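4.2 Comparison of jaw profiles on bunched garments

The second set of trials compares two jaw profiles on the same hand-held gripper body. The curved profile, which we call the Kirley jaw, closes along an arc and meets the cloth first at the tips. The flat profile, the Andoso jaw, closes face to face over its full length. Both are driven by the same trigger linkage, and the grip force limit was left at the value set in Section 3. Operators worked with one gripper in each hand. The task was to pick up a garment from a padded surface, stretch it between the two grippers, and lay it down again with the long edges parallel.

Garments were dropped on the surface before each trial and were not arranged by hand. The bunched state is the hard case for both profiles, as the operator must find a single layer at the edge of a pile of folds. The view from the tool camera at this stage is given below for the curved jaws, with the garment lying partly under the left jaw.

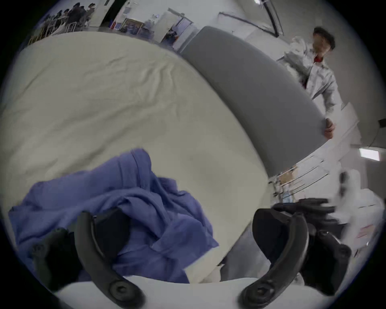

Does the operator need the tool camera to find the first grasp point?
The operator works by direct sight and does not look at the tool camera feed during a trial. The feed is recorded for policy training and for labeling grasp errors afterward.

A total of 1,440 trials were kept for analysis. Trials were dropped if either trigger encoder lost its reading for over 2 seconds. All grasps were labeled by one author and checked by a second, who did not know which profile had been used. Disagreements were settled by replaying the tool and head camera recordings side by side.

A grasp was labeled "clean" if each jaw held the intended edge and no second layer was caught. It was labeled "gathered" if extra cloth was pinched but the garment could still be stretched. Gathered grasps were common with both profiles on soft, light cloth. They matter less during the stretch than during the release, where the extra layer tends to drag the edge inward.

The stretch phase begins when both jaws are closed and ends when the operator starts to lower the garment. We measured the distance between the jaw tips from the head camera, using the known size of the gripper housing for scale. Long garments were held low over the surface so that the free part could stay in contact with it. This reduces swing but adds friction at the fold. 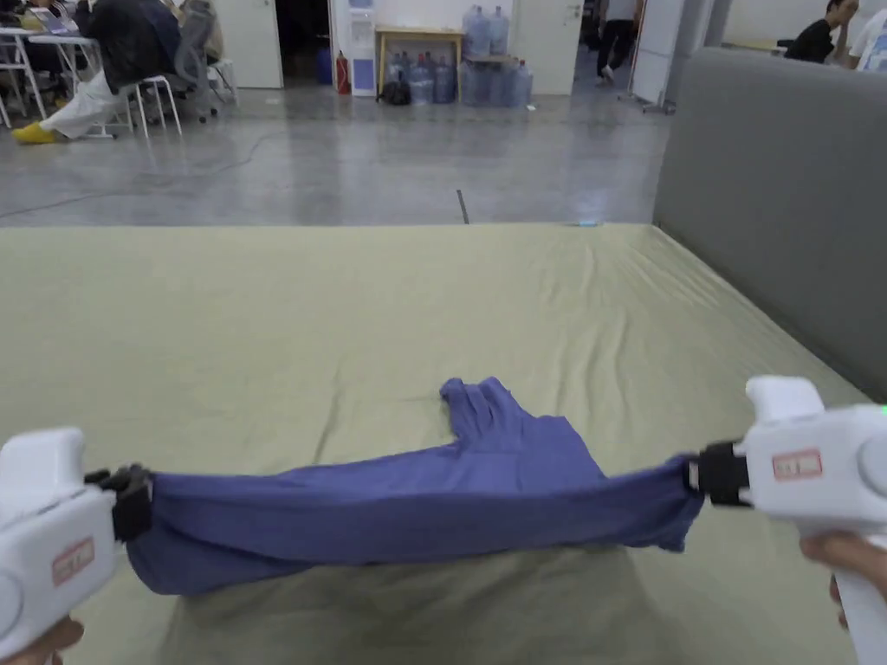 Figure 6. Stretch phase with a blue garment, head camera. A loose flap rests on the sheet.

Shorter garments such as T-shirts behaved differently. With the jaws at the same height, the cloth between them sagged into loose folds and the lower part often twisted. Operators corrected this by moving one gripper forward and turning the wrist, a motion that the flat profile tolerated better. The curved profile let the cloth pivot about the tips, and the twist sometimes returned after the correction.

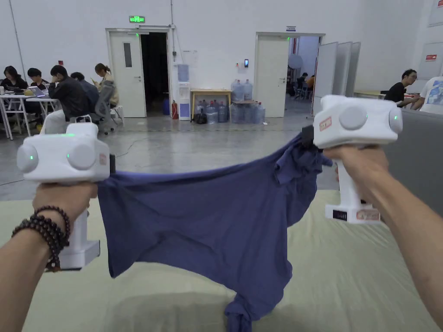

Figure 7. Navy-blue T-shirt held between two grippers, head camera. The cloth hangs in folds with a twisted section below.

Pivoting was the main source of failed releases for the curved profile. For the flat profile, most failures came earlier, at the first grasp, when the wide jaw face pushed the edge away before closing on it. A mixed setup, with one jaw of each kind, was not tested.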